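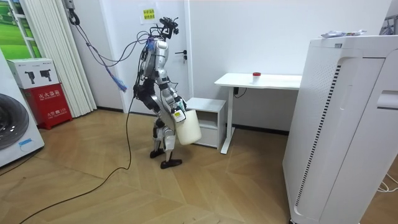 Gavley Home Recording Kit

The Gavley kit is a complete set for teams who want to collect demonstrations of household work with a full-size humanoid. It is supplied by Ginberg together with the recording software, the overhead support and a fixed room camera. You bring the robot and the room.

What it is for

A learning system needs many examples of the same job, done by a person through the robot and recorded in the same way each time. Carrying a jug by its handle is a good first job. It has a grasp, a few steps and a place to put the jug down, and an operator can learn it in one morning. After that most customers go on to cups with lids, drawers and doors.

How the recording works

The operator moves the robot from a separate station. The kit saves the joint positions, the head sensors and the room camera on one clock, so you do not need to align the files later. Each attempt is one episode. At the end the operator presses one of 2 pedals, keep or discard, and may add a short note. Discarded episodes stay on the disk until you delete them yourself, and we advise to keep them, as failed grasps are also useful for training.

What is in the box

Wall hook and anchor plate
Support line with cable sleeve, 10 m
Room camera with bracket
Recording computer with Mabuza software installed
Pedal unit
Printed guide in English

Preparing the room

A small room is enough, but please leave open floor between the robot and the furniture. The wall for the hook must be solid - plasterboard alone is not accepted. Lead the floor cable behind the robot and away from its path, and check it again after every turn. Daylight changes the pictures during the day, so close the blinds if you want even results.

Example data

With every kit you receive the Kokidcombe set, which has 1384 episodes from ordinary rooms. Of these, 312 are carrying jobs with a handle. You can use the set to test your training before you record anything of your own. The format is the same.

Good to know

The kit does not include a robot. The support line is made to hold the robot if it loses balance, and it is not for lifting. Long sessions make operators tired and the quality goes down, therefore the software proposes a pause after each block. The length of a block can be changed in the settings.

Ordering

Version 2 is delivered from November 2024. Owners of the first version can order the pedal unit and the new software separately - the hook and the line stay the same. For a quotation please send us the model of your robot and the height of your ceiling.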